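The Utensil Holder Belongs on the Table
An opinion from the Dallivstead Institute for Household Practice
Jan 9, 2025

Advice on kitchen order has for many years pointed in one direction. Counters are to be cleared, drawers are to be divided, and whatever is used at meals is to be put out of sight once the meal is over. The Institute has itself given this advice, most recently in the household guide it distributed to 2,000 homes in the Ellovwood district. We now believe that, in the matter of chopsticks and serving spoons, the advice was mistaken, and we wish to set out our reasons.

The case concerns a modest object. A utensil holder of the common plastic kind costs very little, takes up less room than a teapot, and can be carried in one hand. In most of the homes known to our staff it stands beside the sink, where it serves as a place for things to drain. We hold that its proper place is the dining table, and that it should stay there between meals.
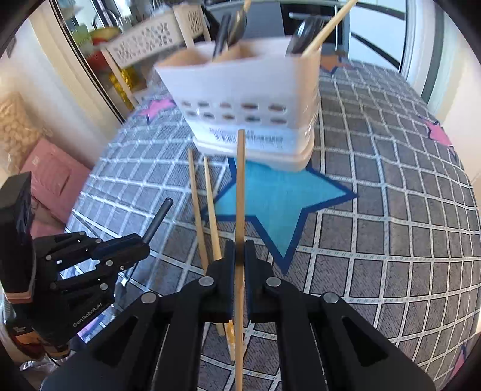 A plastic utensil caddy with compartments, holding chopsticks and dark-handled utensils.

The first argument is one of use. Chopsticks are needed at the table and almost nowhere else, cooking pairs excepted. A drawer in the kitchen requires that someone leave the room, open it, count out the sets, and return. In a household of four this is a small matter. In a household where people eat at different hours, it is repeated several times each evening, usually by the same person. Our June review of mealtime routines in Ellovwood drew 990 written replies, and the complaint made most often had nothing to do with cooking or washing. It concerned fetching.

The second argument is one of airflow. Wooden chopsticks should be fully dry before they are put away, and a closed drawer is a poor place for any that are not. An upright holder with openings in its wall lets air reach the part of the stick that needs it most. Manufacturers seem to have understood this well enough. It is the household manuals, ours included, that continued to treat the drawer as the finished state and the holder as a stop along the way.

Objections have been raised, and they deserve a fair answer. Some readers of our draft regarded a holder left on the table as a sign of an unfinished job. We think this confuses tidiness with emptiness. A table is tidy when the things on it have a reason to be there and can be put back without thought. Chopsticks standing in a round holder with a spoon and a ladle among them, on a checked cloth with stars on it, make a perfectly orderly table, and a more inviting one than bare wood. The same readers do not object to a fruit bowl or a box of tissues, and we can find no principle that would admit those and exclude the spoons. Nor does a holder prevent the table from being used for letters, schoolwork, or sorting the shopping. It can be moved to one side with less effort than it takes to clear a single plate.
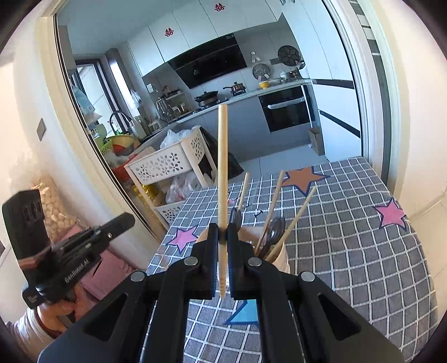
Kitchens carry enough already. In many of the apartments our members live in, the kitchen must take the wok, the stove, the dishes, the bottles, and very often a wheeled cart for the overflow; one such kitchen, seen through its sliding door, had a cart with plastic bags on top and more on the shelf below. Every object that can reasonably live in the next room is a relief to the person who cooks. We would begin with the utensils because they are the easiest to move and the quickest to be missed when they are in the wrong place.

A more serious objection concerns hygiene. Utensils standing in the open gather dust, and a holder that is never washed will in time become less clean than any drawer. We accept this. Our recommendation is therefore conditional on two habits. The holder should be emptied and washed every week, and the number of utensils kept in it should match the number of people who eat there, with 2 spare pairs for guests. The rest may remain in the drawer, where they will come to no harm. 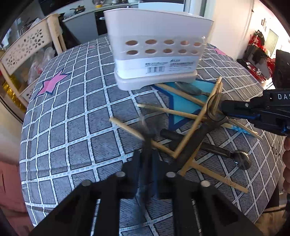

The weekly emptying has a further benefit. When everything is laid out on the cloth, mismatched chopsticks can be paired or retired, splintered ones discarded, and strays returned to where they belong. Any container left open on a table will attract objects that have no business in it, and pens, rubber bands, and small tools are the usual offenders. Five minutes of sorting is enough to correct this. The work suits children well and requires no supervision beyond a reminder.

We do not suggest that every household must follow this practice. Homes with very young children may prefer to keep utensils out of reach, and those who eat at a kitchen counter have no need of the change. The Institute will revise the relevant pages of its guide before the next printing, and the Starlow and Kawaguchi branches have been asked to collect comments from members in the meantime. Written responses may be left at either branch office.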